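Stistudbridge kitchen-robot evenings are back, and I got a turn
Posted in: Local | Tech | 2 comments

So I finally made it to the open evening at Ikholm, the workshop behind the old bus depot in Stistudbridge, where they let regular people teach a robot arm to tidy up pretend food. I went in thinking I'd watch for a bit and go home. I stayed until they turned the lights off!

The project is called Gakance, and the idea is pretty simple. You steer the arm yourself, from a controller in your hand, and the computer saves every move you make along with what the cameras saw. Do a task enough times and the robot gets a shot at it without you. They're after 110 good runs of each task before they train anything on it, and when I walked in they had 48 of the one I was put on. 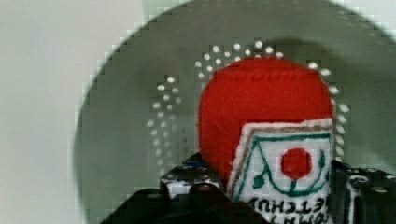
My first few tries were terrible. I kept closing the gripper too early (you get so excited when it finally lines up), and then I'd have to back off and come in again. The folks running it said to leave the wobbles in as long as the job gets finished, so the robot sees what fixing a mistake looks like. A run gets 60 seconds, and let me tell you, that goes by fast when your left and the arm's left don't feel like the same left.
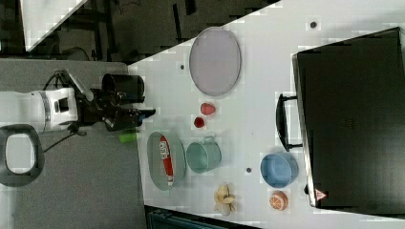 Choosing what to teach was my favorite part of the night. Everybody has an opinion, and most people want to start with the hardest thing they can think of. I went for dishes, which I figured would be easy, and wow, no. With a mug lying on its side and its handle up in the air, do you grab the handle or the body? I did it one way, then the other, and got told kindly to pick one and stick with it. Mixing the two can leave the robot stuck halfway between them, apparently. The soft toys were much kinder to me, and I wish I'd begun there.

There's also a way to do it by hand, where you take hold of the arm and move it through the job like you're helping a kid with a golf swing. I tried that for 2 runs. It felt more natural, but my shoulders got tired and I was forever leaning into the camera's view. Back to the controller for me.

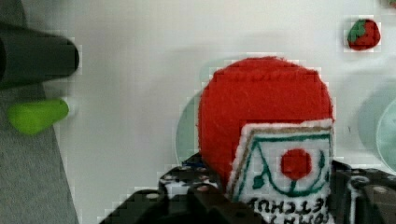
Zou, commenting on my post from that night, isn't sold on the remote control part and thinks new people should always start by hand, at least for the first half hour, so they get a feel for how far the arm can reach. Fair point! I might have been less jumpy that way. I still liked having my own elbows out of the picture, though.

The evenings run through March, doors at 6:30 p.m., and it's free. Wear sleeves you can push up, and eat first, because all the food in there is for the robot.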